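Trudy Pearce wants the card machine fees on the receipt

Trudy Pearce has run the lunch counter at Georgiou for 13 years. She keeps her processing statements in a binder under the register, and when I visited before opening she had it out on the counter.

"I read all of it now," she said. "I used to look at the total and put it away."

Pearce is one of the owners asking the city council to pass a rule on payment processors that lease card readers to small businesses. The proposal would make the companies give a one-page list of every charge before a lease is signed, and would let an owner leave a lease with 30 days' notice. Members are expected to take it up in December.

Her own lease is with Drallari, a regional processor. She signed it at the counter during a lunch rush. The monthly rental was on the first page. A minimum-volume charge, a statement charge and a fee for ending the lease early were further back.

"The early fee is the one that got me," Pearce said. "I called to cancel and they told me $4,000. The reader sits in the palm of your hand. I asked the woman to say it again."

She stayed with the lease. She has six months left on it.

Saadet Altıntaş does alterations and dry cleaning two doors down, in the shop called Isari. She had the same kind of contract and paid to get out of it.

"I had the money that year, so I paid," she said. "Trudy didn't, so she is still in it. We both signed the same paper."

Altıntaş began asking other owners on the street for copies of their leases last spring. She got 20. Most people handed them over without any trouble, she said, though a few had lost theirs and had to request a new copy from the company.

"One man waited five weeks for his own contract," she said. "He had to send a letter. You can't do it on the phone."

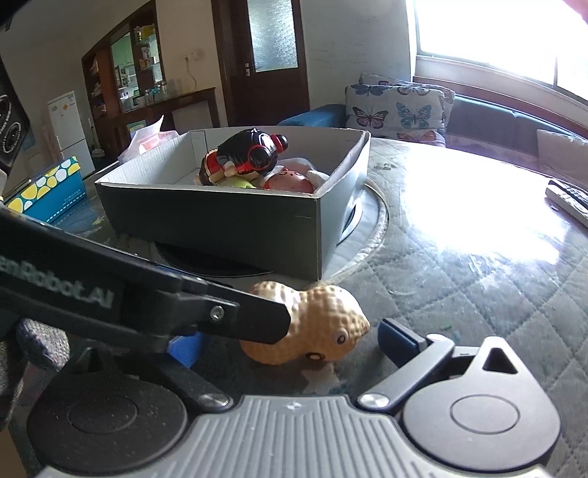 What the rule would cover

The draft applies to leases signed after it takes effect, so it would do nothing for Pearce. She knows that and supports it anyway. She would like a second section that reaches existing contracts, but she was told at a meeting with council staff that the city probably can't rewrite a private agreement that is already in force.

"They were polite about it," she said. "I still asked them to check."

Altıntaş is more worried about enforcement. The draft calls for a warning on a first violation and a fine after that, with complaints going to the city's licensing office. She asked how many people in that office would handle them and did not get an answer.

Drallari did not reply to two messages. Ciltumitz, a smaller processor that also leases readers in the city, said in an email that it already lists its charges up front and has no objection to the disclosure page. It opposes the 30-day exit, saying it buys the equipment in advance and needs the full term to recover the cost.

Altıntaş has heard that argument before. "Then sell me the machine," she said. "I would buy it. I asked to buy it."

Pearce plans to speak at the hearing if she can find someone to cover the counter. The session starts at 11 a.m., and she has asked for it to be moved to the evening.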